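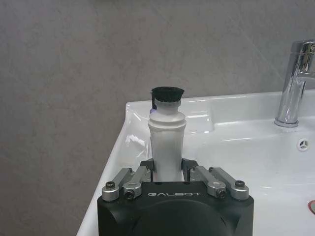
Photo: Nele Kröger

Friday, late

I have spent the evening on the question Nudari keeps putting to me, whether a machine can clean a bathroom sink yet. My working answer is "parts of it," and I would like to have a better one before the June report.

The brush is the easy part. It has a white cylindrical handle, so the closing axis hardly matters, and two flat fingertips at the base hold it upright well enough. Holding is a solved problem for most things of this shape. Pushing sideways on the far end is another matter. The bristles are at the top of a long lever and the fingertips are at the bottom, so any scrubbing force comes back to the grip as a torque. A person deals with this by laying an index finger along the handle. Two fingertips have no index finger to spare.

I went back through the Emeo log to see how much this costs. It holds 1,248 bench grasps on long-handled tools, all done on our own test rig with no water. The tool stayed within tolerance under side load in 861 of them. That is 69 percent, and dry. Wet ceramic would lower the friction at the bristle end and wet fingertips would lower it at the other end, and I don't have a model I trust for the second case. Nele wants to split the log by handle diameter. I think contact length will explain more of it. We will do both.

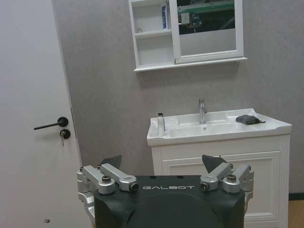

Order of operations took up most of my notes today. Grinura plans a chore as a list of surfaces, and a sink is poorly described that way. Before the rim can be wiped it has to be cleared, and clearing is a separate job with its own judgments. On this vanity there is a clear bottle on the left of the rim and a crumpled dark gray cloth on the right. The bottle is a simple pick, though a transparent object returns poor depth and I would expect the planner to place it a little too far back. The cloth is worse. It has no fixed shape, and the planner has to decide whether it is an obstacle or the thing to wipe with. I can't write that rule in a form that holds for the next bathroom. Also open: the faucet base, where the gap to the wall is narrow and dirt collects, and the overflow, which needs a small brush and a wrist angle I have not found in simulation.

Nieto's position, from the call this afternoon, is that we should stop scoring complete chores and score contacts. I counted 12 contact types for a sink and we have dependable numbers for 2 of them, picking up a rigid upright object and setting it down on a flat one. Everything with sustained pressure is still anecdote.
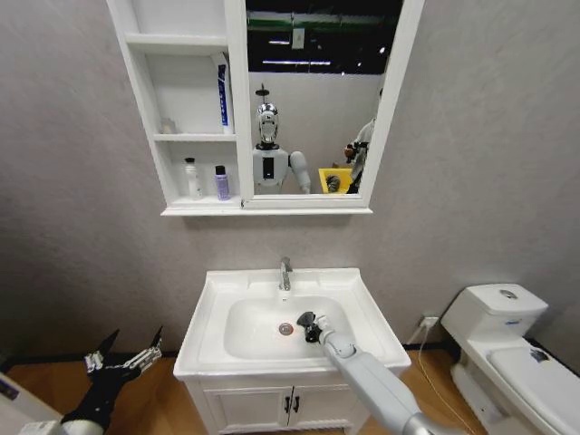
Vanity, mirror cabinet and toilet, with the black right hand in the bowl beside the drain.

A hand with several fingers changes the reach problem as well as the grip. The knuckles need clearance inside the bowl, and the arm has to come over the rim without leaning on it. I would want forearm clearance logged as its own column. The toilet is a later chapter. Its base is close to the floor and the space beside it is tight, and I have not budgeted for it.

To do: split the log by diameter and contact length, ask Nudari what they count as clean, rerun the side load test with wet pads. Bring towels.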